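Trekville Residence Halls
Room Furnishings and Personal Belongings: Frequently Asked Questions

The following answers apply to all study bedrooms in Marar House and Veston House. They have been prepared by the Residence Office for new and returning residents and should be read together with the Residence Agreement. Where an answer differs from the Agreement, the Agreement takes precedence.

On arrival

What furniture is supplied in my room?
Each study bedroom contains a bed with mattress, a desk, a desk chair, a wardrobe, a bedside cabinet and a bookshelf. Rooms in Veston House also contain a washbasin with a narrow shelf above it. Rooms in Marar House share bathroom facilities between four residents and have no basin of their own.

Are bed linen and towels provided?
No. Residents are asked to bring their own sheets, duvet, pillow and towels. All beds are of standard single size. A linen pack may be ordered from the Residence Office before arrival and will be placed in the room.

When should I complete the room inventory?
The inventory form is left on the desk and must be returned within 3 days of collecting your key. Please record any mark, scratch or missing item, however small. A form that is not returned will be treated as confirmation that the room was complete and in good condition.

May I bring my own furniture?
Small items such as a bedside lamp, a folding stool or a desk tidy are permitted. Larger furniture, including armchairs, additional shelving and mattresses, requires written permission. Furniture supplied by the Residence may not be moved out of the room, dismantled or stored in the corridor.

Desks and work surfaces

What may be kept on the desk?
Residents may arrange the desk as they wish, provided that the ventilation grille behind it is left clear and that nothing is fixed to the surface with glue, screws or strong adhesive tape. Many residents have no separate dressing table and use the desk for study and for getting ready in the morning. The Residence has no objection to this arrangement, but asks that cosmetics, hair products and drinks be kept on a tray or board.

Why is a board recommended?
The desktops are wooden and are easily marked by spilt liquids, nail varnish and hot objects. A plain board laid over the working area can be wiped down quickly and may be lifted away when more space is needed. Boards may be borrowed from the Residence Office without charge and should be returned clean at the end of the year. Residents who prefer to bring their own may do so. A board should lie flat and should not project over the front of the desk.

Does the board protect the desk from hair straighteners?
No. Straighteners, curling tongs and similar appliances must be placed on a heatproof mat designed for the purpose, and must be switched off at the wall after use. Scorch marks are the most frequent cause of charges for desk repairs.

How should small personal items be stored?
The Residence recommends that small items in daily use be kept upright in a cup, jar or similar container. A hairbrush stored in this way takes up little of the desk and is less likely to be knocked to the floor or mislaid among papers. The container need not be large. A short, straight-sided cup will hold a hairbrush by its handle, with the head of the brush standing clear above the rim.
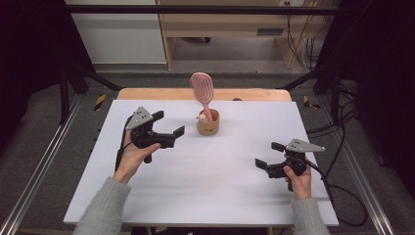 Residents should choose a container with a flat base. Where a long or heavy brush is to be kept in a light cup, it is advisable to try the cup in its intended position before relying on it. If it leans, a heavier cup should be used, or the brush should be laid in a drawer. Containers should be set well back from the front of the desk, within reach of the chair.

May ornaments and keepsakes be kept with these items?
Yes. Small figurines, framed photographs and similar keepsakes are welcome, and a small figurine may share a cup with a brush if there is room for both. Residents are reminded that the Residence does not insure personal possessions. Anything of particular value, whether financial or sentimental, should be covered by the resident's own policy.

Are cups and mugs from the shared kitchen suitable?
Kitchen crockery may not be used for storing personal items and should not be kept in bedrooms overnight. The Residence Office keeps a box of spare containers left behind by former residents, all of which have been washed. Residents may take up to 2 of these at no cost.

Can I label my belongings?
Labels are encouraged on anything that may be taken into a shared bathroom or kitchen. Paper labels should be attached to the item itself and never to the furniture, as the adhesive can lift the finish when the label is removed. Please use your room number instead of your full name.

Bathrooms and washing

May toiletries be left in the shared bathroom?
Toiletries may be left only on the shelf marked with your room number. Items left elsewhere will be removed by the cleaning staff and held at the Residence Office for 20 days, after which they will be thrown away. Hairbrushes, toothbrushes and razors should be taken back to the bedroom after each use.

How should a hairbrush be cleaned?
Loose hair should be removed over a bin and must not be put down a basin, shower or toilet. Most plastic brushes may then be washed in warm water with a little mild soap, rinsed and left to dry on a towel with the bristles facing down. Brushes with vented heads allow water to drain through the openings and are generally simpler to rinse. Brushes with a wooden body or a cushioned pad should not be soaked.

A brush should be completely dry before it is returned to its container. Water that collects at the bottom of a cup will spoil cardboard, cork and similar materials, and may mark the surface beneath.

How often should containers be cleaned?
Once every fortnight is sufficient for most residents. The container should be emptied, shaken out and wiped. Those made of glass, plastic or glazed pottery may be washed in the usual way. Absorbent materials should be wiped with a dry or barely damp cloth.

What should I do about a blocked basin?
Please report it to the Residence Office and do not use chemical drain cleaner, which has damaged the pipework in Veston House in the past. No charge is made for a first blockage. A second blockage caused by hair in the same basin may be charged to the resident.

Cleaning and inspections

Who cleans the bedrooms?
Residents are responsible for their own rooms. Corridors, kitchens and shared bathrooms are cleaned under contract by Estik. Vacuum cleaners, dusters and brooms are kept in the cupboard on each landing and should be returned directly after use.

How should the desk and furniture be cleaned?
A soft cloth, slightly damp, is suitable for all wooden surfaces. Polish, bleach and abrasive creams should not be used. Small items should be lifted off before wiping; gathering them into a single container or on a tray makes this easier. If a board is in use, please remember to clean beneath it as well, where crumbs and grit can scratch the desktop.

How should carpets be cared for?
Carpets should be vacuumed at least once a week. Spilt liquids should be blotted with kitchen paper and reported if a stain remains. Residents should not attempt to remove wax or nail varnish themselves.

Will my room be inspected?
Rooms are inspected once each term, and notice is given in writing. Inspections concern safety, cleanliness and the condition of the furniture. Staff will not open drawers or rearrange personal belongings. Where an item is blocking a ventilation grille or heater, a note will be left asking the resident to move it.

Leaving the Residence

What must be removed from the room before departure?
All personal belongings, food and rubbish must be removed, including the contents of drawers and the tops of wardrobes. Borrowed boards and containers should be returned to the Residence Office. The room should be left in the arrangement shown on the plan inside the wardrobe door.

May belongings be left over the Easter vacation?
Residents returning in April may leave belongings in their rooms. Desks and windowsills should be cleared of loose items so that window maintenance can take place. Small articles may be placed together in a drawer or a lidded box.

What happens to items left behind at the end of the year?
Unclaimed items are stored for 20 days. Residents may arrange postage at their own expense during this period. Usable items are then offered to incoming residents or given to charity. Opened toiletries, brushes and combs are disposed of immediately on grounds of hygiene.

Whom should I contact with a question not answered on this page?
Enquiries about furnishings, inventories and borrowed items should be addressed to Inês Tavares, Accommodation Manager, at the Residence Office on the ground floor of Marar House. The office closes at 4 p.m. during term. Urgent repairs outside these hours should be reported to the duty porter.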